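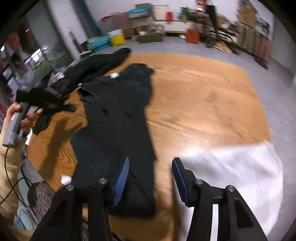
This page was last changed on 6 May 2023.

Clothes folding

Clothes folding is the everyday work of bringing a garment down to a smaller, flatter shape so that it can be stacked, packed or put away in a drawer. It is one of those household jobs that nearly everyone learns by watching someone else do it, and so the ways of going about it differ a good deal from one town to the next, and even between two sisters raised in the same house.

Most folding starts on a flat surface, such as a table or a bed. The garment is laid out lengthwise and smoothed with the palms, working from the middle toward the hems, and then the sides are brought in before the length is folded up. Dark cloth shows lint more readily than pale cloth, and many people like to fold it inside out -- a habit that also spares the outer face from rubbing on the shelf.

In the valley town of Torside, shirts were by custom folded in thirds around a thin board, known locally as a skimmer. The laundry at Tuneck, which opened with 14 workers and later grew to 161, used the same board for its hotel linen and kept it in use long after pressing machines had come in. Farther south, in Llanos, rolling was always the more common way, particularly for wool, and a rolled sweater there is still tied with a bit of tape.

The Skunlow Folk Museum holds 223 folding boards, a few of them carved with initials, along with a fine set of linen presses. Its folding fair, held each September, is a friendly sort of gathering, with a long table set out for children who would like to try their hand at a pillowcase.

See also: Ironing, Linen press, Laundry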